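Right, thread time. I've been putting this off since January and Houda Saber has threatened to write it for me if I don't. It's about collecting examples for a robot that folds clothes, and why my jumpers have never been so tidy or so badly treated.

1/ Quick catch-up if you're new. Nodadance is our little folding project. We do the folding ourselves with hand-held grippers, record each go, and the model learns from the recordings. No robot in my house, just me and a trigger handle and a sore thumb.

2/ Current tally is 1124 recorded folds. I'd love to say they're all good. Yae Yagi went through last week's batch and threw out 27 of them, mostly mine (thanks Yae). Main crime was finishing the fold and then wandering off with the gripper still recording.

3/ We started with tea towels, obviously. Everyone starts with tea towels. A tea towel has four corners and no opinions. You get lovely clean data and a model that's brilliant at tea towels and goes to pieces when you show it a T-shirt.

4/ So it's knitwear now! Thicker, stretchier, and it never lands the same way twice. That last bit is what we want. If every example begins with the jumper laid out like a shop display, the model only ever learns shop displays.
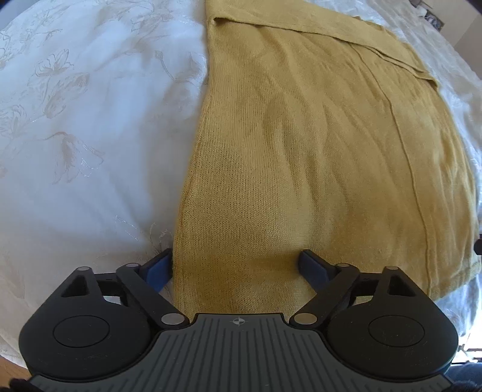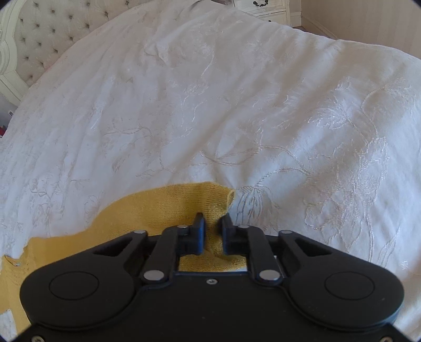 5/ Sleeves are where most of my bad takes come from. You can fold the body beautifully and then a sleeve trails off somewhere and the whole thing looks like it's trying to leave. With a mustard knit like this one I keep the fingers wide open until I'm properly over the wool, then close on a small bunch of it. If I try to pinch a single flat layer I get nothing, or I get a bit of bedspread as well. Trovell (our labelling tool, named by Houda, don't ask me) has a tag for "grabbed the bed" and I've used it more than anyone.

6/ Someone asked why we don't just use a plain table. We did, for ages. Then we tried the model on an ordinary bed and it was hopeless, kept hesitating over every crease in the covers. A bed gives a bit when you press on it and the covers move with you. People fold their washing on beds, so the examples need beds in them. Patterned ones, embroidered ones, lumpy ones.

7/ Things I do differently now compared with my first week:

Slow down before the grasp, not after it. The approach is the bit the model seems to struggle with.

Let mistakes stay in if you recover from them. A dropped cuff you pick up again is a really useful example. A dropped cuff followed by swearing and a restart is a bin job.

Swap garments before you get bored. I did 37 goes with one grey cardigan in a single afternoon and by the end I was folding it in my sleep, same angle every time. Yae could tell exactly where my brain switched off.

8/ Oh, and vary which side you start from. I'm right-handed and for weeks every single one of my folds went right sleeve first. Houda spotted it when the model flatly ignored left sleeves - it would do the right one, do the hem, and stop, looking very pleased with itself.

9/ On kit, because I always get asked: we've got 2 grippers and they're both called Vida, which was funny at the time and is now a nightmare in the notes. "Vida needs charging." Which Vida?? I've put a sticker on mine.

10/ Where it's up to: short sleeves are decent, long sleeves are hit and miss, hoods are a disaster. We're taking the whole lot to the Wotberg meet-up and Yae wants to let people bring their own jumpers. I want it written down somewhere that I said this was a terrible idea.

11/ If you've done this sort of collecting with towelling or anything really floppy, tell me how you deal with the grip slipping halfway through a fold. Do you keep those takes or cut them? Houda says keep, Yae says cut, and I've got a folder of them sitting there until one of them wins.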